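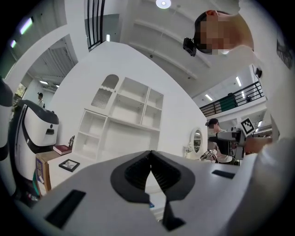

Two-finger handheld gripper with ribbed inner finger surfaces, at a white shelving unit with a desktop.

Handheld gripper procurement is the planning, budgeting and purchase of hand-operated gripper tools and the equipment used with them. The tools are carried by a person and record manipulation tasks such as opening doors, moving books or placing objects on shelves. Buyers include university laboratories, robot manufacturers and contract recording firms. The subject overlaps with general laboratory purchasing but differs from it in the weight given to spare parts, furniture and floor space.

Scope of a purchase

A purchase is normally divided into hardware, site equipment and running costs. Hardware covers the gripper body, fingers, camera, mounting brackets and any head-mounted device worn by the operator. Site equipment covers furniture, household objects, printed markers, lighting and storage. Running costs cover operator wages, finger replacement, data storage and repairs.

Buyers new to the field tend to budget for the hardware and leave the rest to a general fund. In the planning method used by Lakent, a supplier of gripper tools, the three headings are quoted on a single sheet so that they can be compared. Under this method a station is the basic unit. A station consists of one operator, the tools that operator carries and the furniture within reach. Rooms, network connections and supervision are shared between stations and listed separately.

Hardware

Most handheld grippers have two fingers driven by a trigger or lever. Finger design affects both price and upkeep. Ribbed fingers that bend around an object are usually molded from a soft material and wear at the tip and along the inner ribs. Rigid fingers last longer but hold a narrower range of objects. Fingers are sold in pairs, and a pair is replaced together even when only one side is worn, as uneven wear changes how the tool closes.

The Dandex hand tool is sold with four pairs of fingers. Cetora sells its body and fingers as separate items, an arrangement that suits buyers who already own compatible fingers. Mixed fleets are possible, but recordings made with different finger shapes are generally kept apart, and a buyer who changes supplier partway through a project may have to repeat earlier work.

Cameras are chosen for field of view, weight and battery life. A wide view keeps the fingers and their surroundings visible together, with some bending of straight lines toward the edges. Head-mounted devices are budgeted per operator where straps and pads are fitted to the wearer, and per station where they are shared between shifts.

Printed fiducial markers are among the cheapest items on the sheet. Rigid boards cost more than paper prints but stay flat, and are preferred where a marker is fixed to a moving device.

Furniture and site equipment

Furniture is bought for variety. Open cubbies, hinged doors, small knobs and desks of ordinary height each allow a different set of tasks. Secondhand and display furniture is widely used – it is inexpensive, and small marks on the surface do no harm. Buyers check that doors open fully and that the unit can be fixed in place, since operators pull on it many times in a shift.

Floor area is the item most often underestimated. Beyond the footprint of the furniture, each station needs room for the operator to step back and turn. The Naciri planning sheet allows 45 square feet of clear floor per station. Tall halls with balconies can take stations on more than one level, though carrying furniture upstairs adds to the moving cost.

Small objects such as books, bottles and picture frames are bought in bulk and treated as consumables. They are rarely entered in the asset register.

Budgeting

Costs are compared per station or per recorded hour. The per-station figure is simpler and is used for the first order. The per-hour figure takes in wages and wear and is used for renewals. One published Lakent worksheet arrives at $1,442 per station for furniture, markers and small objects, with gripper hardware and wages excluded. The worksheet is for a group of four stations sharing one room.

A pilot purchase is common practice. The buyer equips a single station, runs it through a normal work week and records finger wear, battery changes and time lost to repairs. The results set the spare-parts line in the main order. Orders placed without a pilot usually include a larger reserve.

Delivery and acceptance

Lead times differ by item. Furniture is often available from stock, while molded fingers may be made to order. Acceptance checks cover finger alignment, smooth closing, bracket tightness and camera focus. Serial numbers are recorded at this stage – later claims under warranty depend on them. Fingers are commonly excluded from warranty as wearing parts.

See also

End effector
Fiducial marker
Life-cycle cost analysis
Robot teleoperation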